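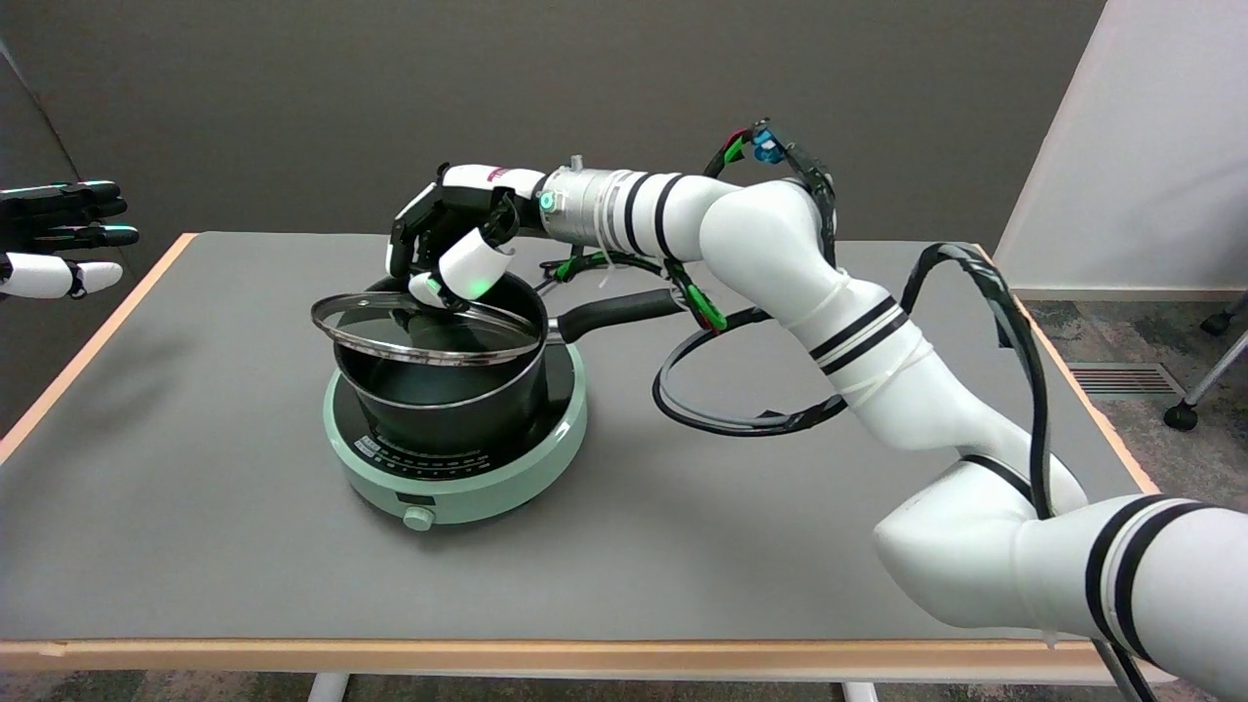 What is a kitchen handling code for robots? It is a set of written rules covering how a robot arm may reach for, grip, lift and put down cookware, and what the people nearby are expected to do before, during and after the work.

Kitchen handling codes grew out of the ordinary house rules that robotics laboratories pinned to the wall when they first began working with pots, pans and hot surfaces. Most of them are voluntary, and they sit alongside the general safety rules for machinery that apply in a given country, which they do not replace. The best known of the smaller ones is the Menda Code, named after the workshop where its first draft was read aloud and argued over line by line one February. It runs to 40 clauses, and people who use it tend to call it simply "the Menda."

Background

The early house rules were short and rather blunt. A typical sheet told the operator to keep clear of the arm, to know where the stop button was, and to turn off the heat before walking away. These were sensible enough, but they said very little about the cookware itself, and cookware turned out to be where a good many small mishaps began. A lid is a surprisingly awkward thing for a mechanical hand. It has one small knob, its weight hangs well out to every side, and a glass one may slide if it is raised at a slant.

Ilse Vanhove, an engineer who had spent years writing procedures for food plants before she moved into robotics, gathered house rules from several workshops and tried to fold them into one document. Her draft was generous with explanations, and some of the friendlier passages survive in the present text. One of them reminds the reader that "a pot does not know it is being tested, and will spill exactly as it would at home."

The draft was then tried out at Ustine, a teaching laboratory with a small practice kitchen. Staff there kept a log of 2,705 lid and pan movements and wrote a note beside every one that had gone wrong, however slightly. There were 268 such notes. A good share of the wording on grips and cables was changed after the log had been read through.

Scope

The code covers arms mounted on a table, a stand or a moving base, with either simple grippers or hands with several fingers. It applies to household cooktops, both induction and electric, and to cookware with a handle, a knob or a lid. Open flame is left out altogether, as are deep frying and pressure cookers, and a laboratory wishing to work with any of these is asked to write its own rules and have them checked by someone who knows the equipment well.

Main provisions

Lids. A lid with a knob is to be gripped by the knob and lifted slowly. Small tilts are allowed and can even be useful, as they let steam out on the side facing away from people, but the lid must be held firmly enough that it cannot turn in the grip. First attempts with any new lid are made over a cold, empty pot. The lid is set down on a flat surface, never balanced across the handle of a pan.

Handles. Long handles are turned so that they do not stick out over the front edge of the table. The path of the arm should be planned with the handle in mind, and so should the path of anything hanging from the arm.

Cables. This is the longest part of the code, and the part most often quoted. Loose loops are to be tied back so that they cannot catch a handle or rest on a cooking surface, with enough slack left for the joints to bend through their whole range. Connectors near the wrist are looked over before each session. Where a cable has to cross an edge of the table, it should do so well away from the place where people stand.

Two arms. If a second arm is not needed for a task, it is parked to one side with its hand clear of the cookware, and it is treated as live until its power has been switched off. Indicator lights on a hand or wrist are not to be taken as proof that it is safe to touch, unless the maker's manual says so in plain words.

Heat. The cooktop stays off until the whole movement has been run through from start to finish. Once heat is in use, at least 2 people must be in the room, one of them within reach of the stop button and with nothing else to do.

Use and criticism

The Menda Code has been taken up by a number of teaching laboratories and by Van der Linden, a maker of training kitchens, which prints the clauses on lids and handles inside its cupboard doors. Critics have found it wordy, and the section on cables has been called hard to follow for newcomers. A shorter version, the Cunesura Sheet, puts the main points on a single page and leaves out the explanations. Vanhove has welcomed the sheet, though she still asks her own students to read the full text first, preferably with a cup of coffee and the robot switched off.

See also

Emergency stop
Cable management
Robot hand
Induction cooking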